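Allotment Notes: the great seed swap, by post

Apr 24, 2021

Well, we did it. With the hall shut and the trestle tables gathering dust, the Hafstein Road seed swap went ahead through the letterbox, and the postman is still speaking to most of us.

The idea was simple enough when Halldóra Blöndal put it to us in February. You send in your spare seed in labelled envelopes, she sorts it on her dining table, and you get back a packet of other people's spare seed. We had 51 members sign up and 93 envelopes of runner beans. I exaggerate only in spirit. There were also tomatoes, a great deal of kale, and one envelope marked "nice blue thing, Mum's", which went to plot 9, where they like a gamble.

A word on labelling, for next year. "Beans" is not a label. Neither is "as before". If you've saved the seed yourself, put the year on it, and if you can't remember the year, it's probably time that envelope went in the compost. Halldóra did a germination test on the doubtful ones (ten seeds, damp kitchen paper, top of the boiler) and some of them had plainly been dead since the last time we had a new shed roof. The parsnips were the worst. Parsnip seed keeps for one year if you're lucky and will sulk even then.

The surprise hit was the Plitska pea, a tall purple-podded sort that came in from the Vakell site over the river. Everybody who asked for it got a dozen seeds. Please grow at least half of them on for saving and try not to eat the lot in June. I know what you're like. I know what I'm like, too - mine are up and I'm already looking at recipes.

If you're sowing this week, the nights are still cold enough to make a fool of you. Courgettes and squash want to stay on the windowsill until the middle of May at the earliest. Broad beans can look after themselves. Sweetcorn should be started in deep pots, and kept away from mice, who read this newsletter before you do.
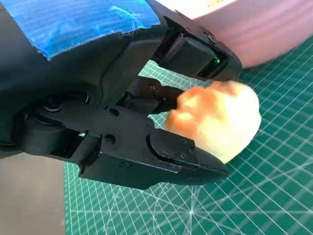
Cotton ball, whitish-cream with a touch of orange-peach.

Thanks are due to everyone who sent stamps, and to whoever sent 100 of them, second class, with no name. It covered the lot and left enough over for the autumn garlic order. The garlic will come from Trerkeo again, as they were the only people who answered the telephone last year. Let Halldóra know how many bulbs you want by the end of August, in writing, on something larger than a bus ticket.

Leftover seed is in the biscuit tin inside the shed door. Help yourself, put the lid back on properly, and take some kale. Please take some kale.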